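Yichen Jin
@yichenjin_makes
2019-02-25

Right, iced milk tea at home, a thread. I've been at this since August and I've finally got one I'd happily hand to a guest. Cup out, lid off, milk in! 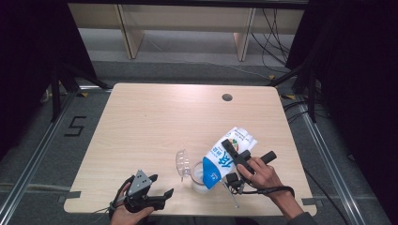

1/ The cup
I use the clear plastic ones with the domed lids. You want clear, so you can watch the layers. I bought a sleeve of them from Midico ages ago and I wash and reuse them until they go cloudy. Top rack only, or the lids warp and never click on again (ask me about the first lot).

2/ The tea
Two bags of strong black tea in 175 ml of just-boiled water, five minutes, no squeezing. I know that sounds like far too much tea for one cup. It gets watered down by the ice and then again by the milk, so be brave. I've been using the Romaniuk breakfast one, mostly as it's what the corner shop has.

3/ Sugar
Goes in while the tea is hot. I did a whole week of stirring it in cold and crunching my way through the last inch. Two teaspoons for me, three for my sister.

4/ Cooling
Leave it on the side for twenty minutes and then fridge it. Hot tea straight over ice is a sad thing – you end up with pale brown water and no ice.

5/ Milk
Whole milk, please. Semi-skimmed is all right but it goes a bit thin. Ice and tea in first if you want the swirl, milk in first if you want a neat line, and either way pour slowly down the side of the cup. Folding the top of the carton back properly before you start helps more than any fancy jug. Mine glugs if I rush it.

6/ Someone asked about oat milk. Yes, works nicely, but shake it first and use less sugar as it's already sweet.

7/ Lid on, straw in, give it one turn with the straw and leave it alone for a minute. I like it best when the top is still milky and the bottom is properly strong.

8/ Cost, for those of you who keep asking: my last one came to 57p, and that's with the nice tea. The café by Cindo has put theirs up again so I'm feeling quite smug.

9/ Next I want to try it with a pinch of cardamom in the pot. If you've done this, tell me how much, I ruined a whole batch last time and the kitchen smelled of it for days.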